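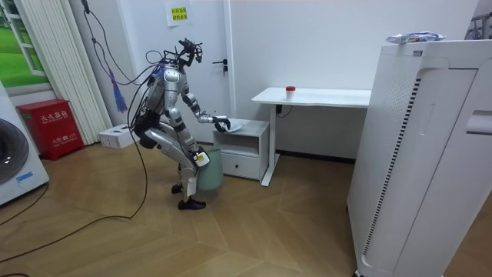 Provora room assistant, six months of use in a residence for workers
Review written in May 2023

I am supervisor of housekeeping in Ambaye, a residence with 325 rooms where people stay who work on contract in the factories nearby. Some stay for a few weeks and some for a year. In November our company, Bovia, rented a Provora humanoid for the room service, and I was asked to be responsible for it on the side of the housekeeping. I have no technical education. I write this review for other people in my position, who will maybe receive such a machine and be told that it is easy.

English is my third language, so please excuse if some expression is strange.

What it is supposed to do

The Provora is a robot with two legs and two arms, and simple black grippers in the place of hands. The version we rented is for what the seller calls "surface work": to take away the small trash which the guest leaves on the nightstand or the desk, to put it in the wastebasket, to wipe the surface. It does not make beds. It does not clean bathrooms. The salesman was correct about this from the beginning and I want to say that in his favor, although I think the management did not listen to this part very well.

For the first months it worked in one small room on the ground floor which we prepared for practice. We put there a nightstand and a desk, and the usual things a guest leaves behind. The staff called it the school.

The learning period

The robot has to be shown the work. A technician of Irnulow, the company that does the installation and the service here, came for the first weeks, and after this it was the task of our own people to show and correct. This was the first surprise for us. In the offer there was one line about "on-site adaptation" and I understood that somebody would come and adapt it. The somebody was mostly Nidia Benavides, who has cleaned rooms with us longer than I have worked here.

She was very good at it. She noticed, for example, that the robot always wanted to go to the nightstand first and leave the wastebasket where it stood, and then it had to walk back with every piece. When we clean, we take the basket with us to the trash. So they taught it to hold the basket in one hand at the side, low, and to use the other hand for the nightstand. This sounds like a small thing. It made the work much faster, and the technician told us he would pass it to the factory. I asked if Nidia would receive something for this idea. I did not get an answer to this email.

How well it works

A hard object is no problem anymore. A cup, an empty bottle, a small box, it takes these almost every time. Soft and flat objects are another matter. A crumpled tissue or a cloth is difficult for it even now. The gripper goes down on it and presses, and sometimes the thing comes up and sometimes only a corner, and it starts again. It also bends very low in front of the low furniture, with the knees half bent, and it needs time to arrange itself before every reach. For one nightstand with three or four pieces on it I measured 15 minutes in December. Now it is less than half of this when all goes well. A person does the same in less than one minute, and during this minute she has also seen that the lamp is broken.

It is careful, I must say. In six months it has broken one glass. I have broken more.

The cables

Please think about the cables before you order. There are cables at the back and the shoulders which go up to the ceiling, and others which go down and lie on the floor. In a practice room this is acceptable. In a corridor with guests and carts it is not possible, and for this reason our robot has until today not cleaned one real guest room without the technician present. Irnulow says that a version with battery only will come. I review what we have.

For the people who work beside it, the cables on the floor are the real danger, more than the arms. We made a rule that nobody enters with a cart or with a bucket while it is moving. Put this rule on paper on the first day. We did it only in the third week.

What changed for the housekeepers

I think this is the part that most reviews leave out, so I will be longer here.

When the robot was announced, the staff were afraid for their jobs, and the letter from the management did not help. It said that "repetitive tasks will be relieved". Everybody in my team does repetitive tasks, so everybody read that they will be relieved. I would advise to say clearly, before the machine arrives, whose hours will change and whose will not. In our case no one lost hours. But it took until February that somebody wrote this down and signed it, and by then two good workers had already found another place. I can't prove that the robot was the reason. One of them told me that it was.

The second change is that the work of showing is real work and needs real time. In the beginning Nidia had her normal list of rooms and the robot besides. She came to me in the second week and said, very politely, that she can teach or she can clean. I moved rooms from her list to the others, and then the others were tired and not happy with the robot, although it was my planning that was wrong. Now the teaching hours are in the schedule like any other shift, with a small supplement in the pay. The supplement is too small in my opinion.

The third one I did not expect. To teach the robot, the women had to explain how they do things, and why. How do you decide that a paper on the desk is trash and another is a letter which the guest still needs? We had never written this. We argued for almost an hour about a folded receipt. From these talks we made two pages of instructions which we give now to every new colleague — human ones — and they are the best instructions we have had. I would like to have them without paying rent for a robot, but we had many years for that and we did not do it.

There is also something less nice. The robot records what it sees, and for the first weeks nobody had explained what happens with these recordings. The team did not like to be in the room with it and I understood them. Reginald Thibodeaux from the works council asked for a written answer and received it after some time: the recordings are used for the training, not to measure the speed of the employees. If you have a works council or a union, invite them before the contract and let them ask this question early. He was strict and sometimes slow, and I was impatient with him, and today I think he was right on nearly everything.

Costs

The rent is paid by the head office and I don't see it. From my own budget I pay the service package, 453 dollars each month. Included are one visit and the telephone line. Not included are gripper pads, which we changed 2 times already, and the hours of our staff, which are much more than the package. When somebody shows you a calculation, look if these hours are in it. In ours they were not.

The telephone line is good. A person answers who knows the machine, and they never made me feel stupid, even when the problem was that I had not released the stop button.

The manual

The manual was translated and it shows. The chapter about starting and stopping is clear, with good drawings. The chapter about errors is a list of numbers with sentences such as "Correct the posture abnormal". We wrote our own sheet with the errors we see most often and hung it inside the cupboard. If somebody from Provora reads this, I will gladly send it.

Small points

The noise is lower than a vacuum cleaner, a guest next door has never complained.

It needs good light. On dark afternoons in winter we had to leave all lamps on.

It does not understand closed drawers. What is on the open shelf of a nightstand it can reach with some luck, what is in the drawer must be checked by a person. For us this is important, guests forget passports and medicine in the drawers.

Starting in the morning takes patience. Plan it before the shift and not inside the shift.

My rating

For the machine itself I give three stars from five. It does what was promised, slowly, in a room prepared for it. For the service of Irnulow four stars. For the way it was introduced in our house, and I include myself, two stars.

Would I rent it again? If the purpose is to save hours of work next year, no. If your company wants to learn how this technique will arrive in the housekeeping, and it is ready to pay its own people for teaching, then it can be interesting, and I have seen that some of the team enjoy it. Nidia has now asked for the technical course at Irnulow, which lasts four days. I have approved the days. The head office has still to approve the fee.

I will add to this review when the version with battery is here, the delivery was promised for the autumn.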